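Pegboard over bench shelf – hook spacing

kiani_m
Moved the hand tools off the drawer and onto gray perforated board above a pine shelf. Shelf depth is 241 mm, board width 600 mm. Tape on single wire hooks, screwdrivers in a cup holder. Pliers have no fixed place yet.

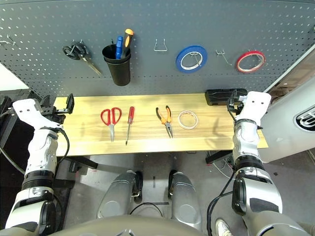
Current layout, two hooks still free.

tralton94
Hang the pliers on one of the free hooks. Handles spread and they stay put. Same for the red scissors, as the black pair is already up.

Simão Mendes
Disagree on the pliers. Needle-nose swing on a single hook and knock the tape. I keep mine flat on the shelf, jaws to the front.

tralton94
Mine have hung since October and don't swing. Depends on the hook.

kiani_m
Will try a double hook. Clear tape goes up next to the red either way.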